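Pallstead Basketball Club – Questions about trials and the new season

We get many of the same questions before each season, so we collected them on one page. If your question is missing, please write to Ginette Hamel, who keeps the list of players and answers the club mailbox in the evenings.

When are the trials?

The trials for the senior women's and senior men's teams are held in October, in the Magbanua hall. The doors open at 6 pm and we begin to play at half past. Please come with your shoes already in a bag, not on your feet, as the floor was newly varnished in summer.

Do I have to register before?

Yes. The form is on the noticeboard page and it takes a few minutes to fill in. Players who only appear at the door can watch, but we cannot let them on the court, for insurance reasons. If you played with us last season you must still fill in the form again.

How many places are there?

Each team can have 20 registered players. Most of them are returning from last season, so the number of free places is small and it changes until the last moment. Jericho Mercado, the head coach of both teams, decides after the last session and he does not give hints before.

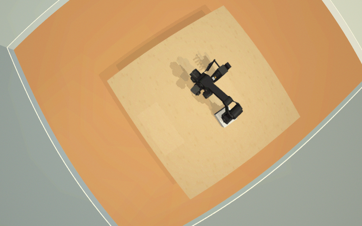 I am not tall. Is it worth trying?

Please do try. Our point guard in the women's team is the smallest player in the league and she played more minutes than anyone else last year. Jericho looks first at defence, at passing and at how you speak with the others on court. Height helps under the basket, of course, but we have enough people who want to stand there.

What happens at the trials?

There are 3 sessions. The first is mostly running, ball handling and shooting. In the second we play short games, four against four, and the teams are mixed again after each game. The third is one full game with referees from Trirstead, who are used to us by now. You are expected at all of them. If you have to work on one of the evenings, write to Ginette early and she will see what is possible.

Can I ask for a certain position?

You can write it in the form. Jericho reads it, but in the small games he will probably put you somewhere else for a while. Several of our players changed position in this way and stayed there.

I was not selected last year. Can I come again?

Yes, as many times as you like. You can also train with the development group during the winter. If someone in the senior team is injured or moves away, the coach looks in this group first. Two of the present men's team came up like this in the middle of a season.

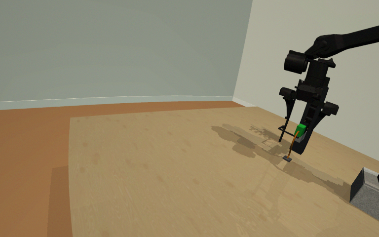 Can I play for another club at the same time?

Not in the same league. School and university teams are allowed, also friendly tournaments in summer, but tell us about them so that the dates do not fall together. If you are still registered with another club, you need a release letter from them. This can take a few weeks, so please do not leave it for the end.

Where do we play the home games?

In the Starnavura arena, which has 628 seats. Training stays in the Magbanua hall. The two buildings are on different sides of the river, and every year somebody goes to the wrong one. The walk between them takes about half an hour – we know it from experience.

Do the players have to pay?

There is a yearly fee, the same for both teams, and it can be paid in parts. The league registration and the game shirt are included. Shoes and the travel to training are your own cost. For away games we share cars, and the club pays the fuel.

Who are you playing in the first game?

Trirstead, at home, for both teams. The women play first and the men after them. Tickets are sold at the door and children enter free.

How will I know if I am selected?

Ginette writes to everyone, also to those who did not get a place. Please look in your spam folder before you telephone. If you want to hear from the coach what you should improve, say so in your reply and he will call you.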